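Muvora: Learning to Give in Everyday Life
Progress report to the Sustero Fund
Submitted March 24, 2021

Where we are

When we wrote our application we said we wanted to find out whether people who set aside a small amount of time or money for somebody else, and then talked about it with others, would keep going once the talking stopped. We are past the halfway point now, and we are having a wonderful time with it. The first seven groups have met, the workbook exists as a real printed thing with a spine, and 109 people in and around Drirnstead have signed up to keep a giving journal.

Most of this report covers the groups and the workbook, as that is where your grant has gone. The budget note near the end explains one change we would like you to approve.

The groups

Each group runs for six sessions. People read a short chapter of the Muvora workbook beforehand, do one small thing for someone else during the week, and come back to talk about how it went. The thing can be anything. We had a ride to an eye appointment, a loaf of banana bread, a letter to a high school teacher, a very long phone call with an uncle, and quite a few small checks to local charities.

The conversations have been far better than we had any right to expect! We had written careful discussion questions for every session and the groups used perhaps half of them. Session two, which asks people to remember a time they were on the receiving end, ran over in every single group. People wanted to talk about being helped, and how awkward it felt, and how long they had carried it around. We had placed that topic early as a sort of warm-up. It is really the heart of the course and we have now given it a second session of its own, which meant folding the two sessions on money into one.

We did worry about that, because money was a big part of what we promised you. So far the shorter version works well. In the combined session, people write down every gift of money they made in the past year, then mark the ones they remember making without looking at a bank statement. The list of remembered gifts is usually short and quite surprising. One participant wrote in her journal afterward: "I had forgotten the big one and remembered the five dollars." We have her permission to quote it and have put it on the first page of the money chapter.

Online and in person

Five of the groups met online and the other two met in a large room with the windows open and the chairs far apart. We had assumed the online groups would be the weaker ones. Attendance was better online, especially among parents of young children and people who don't drive at night. What the in-person groups had was the ten minutes afterward, when coats were going on and people finally said the thing they had been turning over all evening. We now leave the online call open for a while after the session ends, with no facilitator on it, and many people stay.

Evening sessions filled faster than daytime ones. The lunchtime group was small but very loyal, and has carried on meeting without us.

The workbook

The workbook was printed by Vương, who were patient with us through three rounds of corrections and suggested the heavier paper, a great call – people write in these with everything from fountain pens to felt-tip markers, and nothing bleeds through. The first printing was 1,000 copies. We have 200 set aside for the public library branches and the rest are going out to groups as they form.

A few things we changed after the first groups used the draft:

The chapter on giving time now comes before the chapter on giving money. People found it easier to start there.

The weekly journal page has lost its rating scale. We had asked people to score how happy they felt before and after each act, from one to ten, and they disliked it. Several said it made a kind gesture feel like a lab test. The page now asks "What do you remember about it?" and leaves the rest blank. The entries are longer and much more interesting to read.

There is a new page called "When it didn't feel good." Some gifts fall flat. A neighbor says no thank you, or a friend takes the help for granted, or you give more than you can afford and feel resentful by the weekend. We hadn't allowed room for any of this in the draft, and people noticed.

The reading list at the back is longer, and we have marked which titles are available as audiobooks.
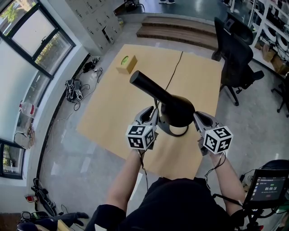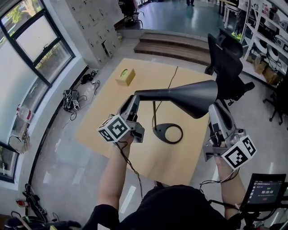 At the table.

What the journals tell us

We want to be careful with this part. The journals are personal, people hand them in only if they choose to, and the ones who choose to are likely the ones who enjoyed it. So please read what follows as what we are hearing, and wait for the follow-up survey in September before drawing much from it.

With that said, we are hearing some lovely things. People write about feeling more connected to their street. They write about noticing need sooner, in a checkout line or at a school gate. Quite a few describe the pleasure of planning a gift, sometimes with more energy than they spend on the giving itself. (One entry spends two full pages on choosing a birthday present for a former coworker and a single line on handing it over.)

Giving skills came up more often than we had thought it would. People who were shy about money, or didn't have any to spare, lit up when the chapter turned to what they know how to do. Hemming pants, filling out forms, cutting hair, reading aloud in two languages. Several groups made their own skills list without being asked, and in at least one of them people have been trading help ever since. We would love to build this into the next edition as a proper activity.

We have also heard from people who found the course tiring. Caregivers in particular told us that they give all day long and didn't need a book urging them to do more of it. They were right, and we are grateful they stayed long enough to say it. We are drafting a different version of the first two weeks for them, built around receiving and rest. It is rough at this stage but we are happy to share it with you if that would be useful.

What has been slower than planned

Facilitator training is behind. We planned to have a second set of facilitators ready by now and we don't. The training itself is written, but it was designed as a full day in one room, and cutting it into short online pieces took longer than we allowed. The first pieces are being tried out now.

The Spanish translation of the workbook has been started and then paused. The first chapters read well, but the stories in them still sounded like stories from somebody else's town. We would rather collect new ones from Spanish-speaking participants than translate the old ones, and that will need another round of conversations.

Our website page is thin. It has the dates and a sign-up form and not much more.

Budget note

Spending is on track overall. Printing came in a little under the estimate, and room rental came in well under, for obvious reasons. We would like to move the unspent rental money into facilitator stipends and into paying participants who contribute stories to the Spanish edition. The total does not change. If you are comfortable with this, a short email is all we need, and we will attach the revised budget table to the next report.

Coming up

More groups begin after the spring break, including one at the Drirnstead library and one for high school seniors, who have already told us that the cover looks like a tax guide. We will be talking to Vương about the cover.

The follow-up survey goes out in September to everyone who has finished a course. It asks what people are still doing, what they dropped, and whether they are still in touch with anyone from their group. We kept it to one page. A draft is ready and we would be very glad of your comments on it before we send it out, especially on the wording of the money questions.

You are also warmly invited to sit in on a session. The groups have said they don't mind visitors, as long as the visitor does the homework too.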